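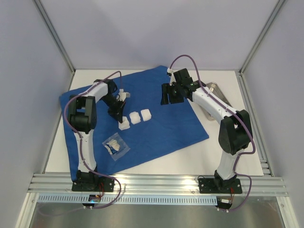 According to Alvar Holmgren, the timing of a substitution tells us more about the score than about tired legs, and any study that leaves the score out will mostly measure how worried the coach was. We took this point seriously when we set up the second part of the analysis.

4.2 Timing of substitutions

The sample covers 1,079 league matches played by 11 clubs against each other and against outside opponents. Match reports from Nedingate and Troltum gave the minute of each change, the score at that moment and the position of both players. We removed changes made for injury when the report said so. This left 2,422 substitutions, and 908 of them came when the team making the change was behind.

Trailing teams made their first change earlier than leading teams, and the gap was widest in home matches. Teams that were level fell in between, closer to the leading teams in the first part of the second half and closer to the trailing teams after that.

Figure 4. Two robot arms and a folded blue cloth.

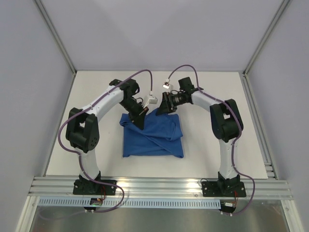
But a coach who is losing also picks a different kind of player, one club replied when we sent out the first results, so early and late changes should not be put in the same pile. We agree in part. When forwards and midfielders are treated separately, the gap stays for both groups but is smaller for midfielders. Changes of goalkeeper were too rare to say anything about and are left out of the models.

Pliltudetti is a special case. The club changed coach in October, and its first substitutions came later from then on, whatever the score. Leaving the club out does not change the sign of any result.

We also looked at goals scored after the first change -- by either side -- but the reports from Janjua often give only the half in which a goal fell, and those matches had to be dropped.

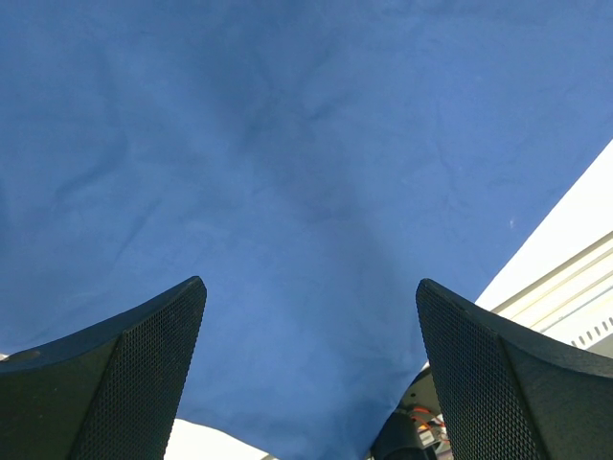 Holmgren remarked on an earlier draft that bench size should be in the model too, as smaller clubs often travel with fewer players. The match reports list the bench for home teams only, so we added it for those and report the results separately in Section 4.3.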